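Section 5: Teaching the arm to hold a board

I wrote this part after Ramiro Ortuño and I spent most of a January afternoon at the Kondton shop teaching the Zemora arm to pick up wood. You'll be driving with the hand controller for all of this. If you haven't done the joint check in Section 4 yet, go do that first, I'll wait!

Before you start, turn the speed limit down to 30 percent and put the grip force on Low. Keep the stop button where your free hand can slap it. Have a second person stand by if you can (Ramiro talks the whole time, but he's fast on that button).

1. Power up the arm and let it go to its home pose. Keep your hands out of the way until the light goes steady.

2. Open the Reuter recorder, pick New Task, and give it a name you'll know next month. I have a folder full of things called "wood2" and I regret every one.

3. Bring the open fingers over the board until you've got one pad on each side. Take it slow and watch the view from the wrist. You get very close to the grain, and at that range every little hand wobble turns into a smear. Stop and let the picture settle before you squeeze.
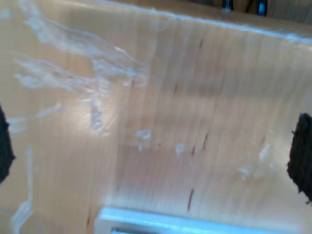
4. Press Record, wait for the beep, and close the fingers gently. Let go of the trigger as soon as you feel the buzz in the handle — more squeeze won't get you a better hold.

Note: Old glue on a board is fine. I like to leave marked-up pieces in the mix, so the arm doesn't only learn on pretty ones. Just keep wet glue away from the pads.

5. Lift straight up, hold still for a slow count of five, and set the board back down. Open the fingers all the way before you back off.

6. Press Stop, then Keep or Toss. Be picky! I recorded 200 tries for my first task and ended up keeping way too many sloppy ones.

Caution: Big blocks can end up right against the mounting plate. Before you turn the wrist, look at how close the wood is to the plate and the metal ring, and find where the cables run on that side. If the wood could pinch a cable during the turn, set it down and grab it again farther out.
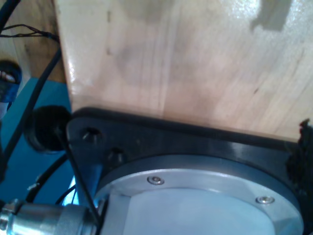
7. Do 14 good tries with one board, then switch to another and move the starting spot a bit. Abelardo Palomino at the Cindville shop does his in smaller batches, and his arm works fine too, so don't sweat the exact number.

8. Save the task and send the arm home before you take off the hand controller. Playback is in Section 6.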